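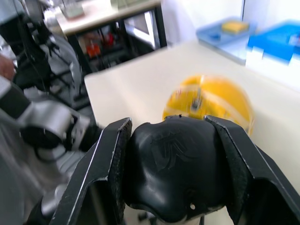 Last Night at the Getex

Van wouldn't start. Of course. Four of us in it and the drum kit, rain coming sideways, and the drummer with her feet up on the dash saying we could always walk to Fasimberg. Eighty miles. Ha.

Got there at seven. Doors at eight. No soundcheck, just a bloke with a torch in his mouth plugging things in and shaking his head. The Getex holds 137, it says so on a sign by the bar, and I'd say we had half that when the first band went on. Three lads from Daher. Good, too. Better than us, I thought, and went and stood in the corridor so I woudn't have to hear.

The bass player found me there.

"You're going to be sick."

"No."

"You always are."

Went on late. First song a mess, wrong key, my fault. Second one all right. Then the slow one, the one about my mum's kitchen, and the room went quiet. Proper quiet. Somebody put a glass down and I heard it.

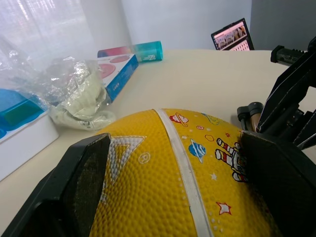 Yellow ball with planet, star and astronaut.

After that I don't remember much. Sweat. A string went. The drummer counted in the last song twice as fast as we'd ever played it and we hung on, all of us, laughing. A woman at the front with her coat still on, singing words I'd only written in May.

Paid us in an envelope. Up to 100, he'd said on the phone. It was 60 and a plate of chips.

"Same time next year?" I said.

He looked at the ceiling. "They're shutting us. Thought you knew."

Nobody had told us. We loaded the van without talking. It started first go. 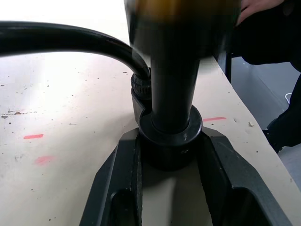
Grotance, 14th January

Dear all,

Writing this on the stairs, sorry for the scrawl. Rang the Getex again today. Line's dead. So I've booked the hall here instead, paid the deposit, don't shout. It's cold and it echos and the stage is a bit of carpet. The Daher lads are coming. I've asked them to go on last.

Bring the spare strings. And a heater, if anybody's got one.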